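Evaluation of the Somavura Two-Arm Teaching Kit

Submitted by Yurani Londoño
Course project, August

1. Purpose of the Project

The department is considering whether to purchase the Somavura kit for its introductory automation laboratory. This report reviews the kit under the conditions in which students would use it, and compares the effort of setting it up with the Dradine single-arm unit already in service.

2. Set-up and Trials

The kit was assembled over one afternoon. The supplier's guide was clear on mounting and cabling, but said little about calibrating the two arms to a shared workspace. That step took 90 minutes and required help from laboratory staff.

Interlocking coloured bricks were chosen as the test material. They are inexpensive, familiar to students and demanding to grip squarely. Six tasks were written, ranging from moving one brick to joining two with both arms. A total of 42 trials was recorded.
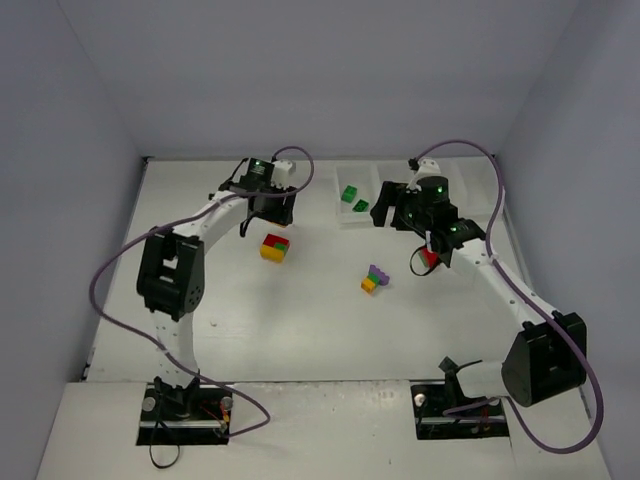
3. Results

Single-arm tasks were completed reliably once the grip height had been adjusted. Joining tasks were less consistent - the most common fault was a brick turning slightly in the fingers as the second arm approached. The gripper status lights were helpful to new users, while the external cable loops needed to be checked before wide movements.

4. Recommendation

The kit is suitable for second-year students working in pairs. Its price is $700 above that of the Dradine unit, and the department should ask the supplier for a better calibration guide before ordering. A further trial with softer fingertips is also advised.

Contact the Automation Laboratory Office | © Agudelo College | Back to top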